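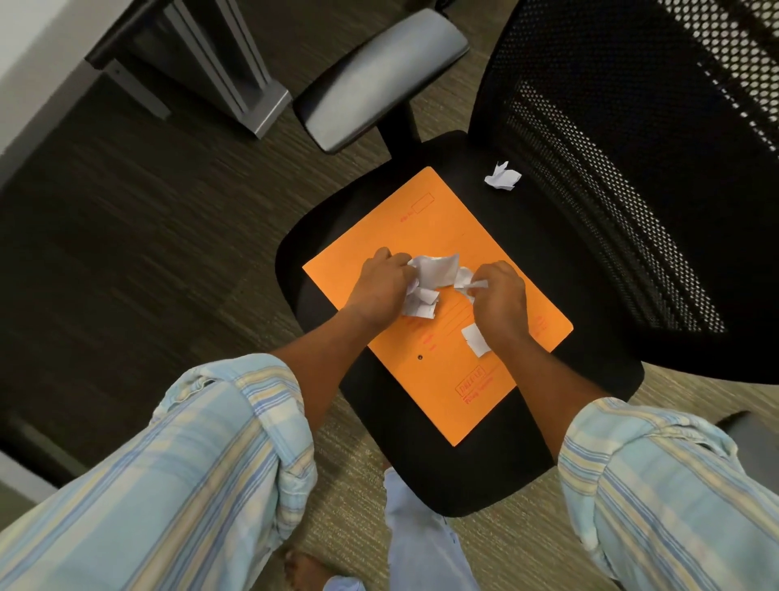

Digital health trial paperwork — how long do you keep the paper copies?
Posted by tidewatcher, Tuesday

I help run a small sleep-tracking pilot at our clinic using the Dornus app, and I'm loving it so far! We have almost 400 people signed up, and every one of them filled in a paper consent form before we moved sign-up onto tablets. Everything has been scanned now, and I'm itching to get rid of the stack. Is it okay to just tear the sheets up by hand over an envelope, strips and all, and put that in the recycling, or does it have to go to a shredding service? Also, do I need to keep the originals once the scans are in Marar? Our sponsor's manual only says "retain source documents" and leaves it there.

marshlight
Oh, this is a fun one (yes, I'm that person). Two separate things here. First, a scan can often stand in for the original, but only if somebody has checked it against the paper and there's a written record of the check. If you skipped that step, hold on to the stack until it's done. Second, read your sponsor agreement before the manual. Ours had a retention period in an appendix that the manual never mentioned, and it ran for years after the study closed. As for tearing by hand, please don't for anything with a name or signature on it. Big pieces go back together easily. We use a locked bin and a pickup service, and they leave a certificate that goes straight in the study binder — so handy when the auditors come!

quietferry
just shred it, we did ours in March and no problems

bramblefoot
I'd go with marshlight, and I'd add your ethics board to the list of people to ask. Ours answered a short email in two days and I was thrilled to have it in writing. One more thing: if you used Stalel for the tablet forms, export the audit trail before you close the sign-up page. It shows who signed which version, and you'll want that if you had more than one version of the consent. We had 4!

Bundidside Help Boards | Contact | Copyright | Back to top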